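Wandudier Home Storage – Customer Help
Ticket status: Solved
Product: Gromier clear storage bin, medium
Subject: Bin slides on table, and folded jeans won't stay down inside it
Opened by: Joanne Bunting
Opened: 2025-02-18

Joanne Bunting wrote:

Hello there! I hope I've picked the right form, because the drop-down only had "damaged," "missing part" and "other," and my bins are neither damaged nor missing anything. I bought two of the medium Gromier bins in January and I do like them very much. They're light, I can more or less tell what's in them without taking the lid off, and they fit under the bed in the spare room with a little room to spare.

I have two small troubles. The first one is sliding. I do all my folding on the wooden table in the back room, which is a lovely old thing with a big swirly grain and a bit of a shine to it, and every time I press clothes down into the bin it scoots away from me toward the wall. I have to hold it with one hand and pack with the other, and I am not as quick at that as I used to be.

The second one is jeans. My husband's and my son's, mostly. Shirts and pillowcases go in beautifully. With jeans I get one pair in, and by the time I reach for the next one the first has puffed up and is hanging over the side. The lid won't click with denim in the way, and I'm afraid of cracking a corner if I lean on it.

This first picture is the bin on the table where I do the packing.

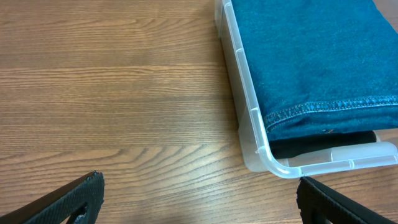

I did try wiping the table down in case it was furniture polish making it slippery. I used a damp cloth and then a dry one, and it may have helped a tiny bit, but the bin still travels. I don't want to put anything sticky on that wood. It was my aunt's, and she'd come back to haunt me.

Thank you for reading all this!
Joanne

Wandudier Help wrote:

Hi Joanne,

Thank you for such a clear note, and you chose the right form. "Other" is where most of the good questions end up. I'm glad the bins are working out under the bed.

Let's take the sliding first. The bottom of the Gromier is smooth so that it can be pulled in and out from under furniture, and the cost of that is that it will wander on a polished table. Please don't stick anything to your aunt's wood. A folded bath towel under the bin usually does the job, or a piece of shelf liner if you have some left over from the kitchen. Lay it flat, set the bin in the middle and give it a gentle push from each side.

Before I say anything about the jeans, could you tell me three things?

How are you folding them – in half and half again, or some other way?
Do they go in flat, or standing on edge?
Are you packing straight from the dryer, or do they sit for a while first?

And if you have a picture of the jeans in the bin with the lid off, that would help me too.

Warmly,
Wandudier Help

Joanne Bunting wrote:

Hello again! The towel works! I used one of the old Fariris ones that has gone thin in the middle, and the bin didn't budge through a whole load of shirts. I'm a little embarrassed I didn't think of it, but I'm delighted all the same.

Now for your questions. I fold them in half the long way, then in half, then in half again, so they come out as a fat sort of square. They go in flat, one on top of another. And yes, I'm afraid they go in straight from the dryer, when they're warm and full of air. The square looks perfectly tidy in my hands and then it opens up like bread dough as soon as I turn my back.

My other picture is the jeans and the bin on the same table.
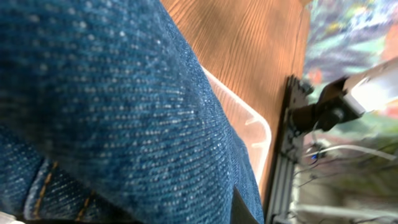 Attachment 2 of 2: Blue jeans over the edge of the bin, close up.

Would the bigger bin be better, do you think? I'd rather not buy another if I can help it, but I will if that's the answer.

Joanne

Wandudier Help wrote:

Hi Joanne,

Hooray for the Fariris towel! And thank you for the picture. With a big rounded fold like that one and the denim resting on the rim, the lid has nowhere to seat, so please don't lean on it. You were right to worry about the corners.

I don't think you need the bigger bin. I'd try this first:

1. Let the jeans cool on the table for 16 minutes or so after the dryer, laid out flat.
2. Fold one leg over the other and smooth from the waistband down to the hems with your palm.
3. Tuck the seat in so you have a straight strip.
4. Fold the strip in thirds instead of halves.
5. Stand each pair on edge in the bin with the rounded fold facing up.

Run your hand across the top before the lid goes on. If any pair sits higher than the rim, take it out and fold it again a bit tighter.

Warmly,
Wandudier Help

Joanne Bunting wrote:

Thirds! I have been folding jeans in halves since I was nine years old. I did the whole pile last night and the lid clicked on all four sides. One heavy pair of my son's still wouldn't behave, so that one is going on a hanger. You can close this up, and thank you for being so patient with me.

Joanne

Ticket closed by customer.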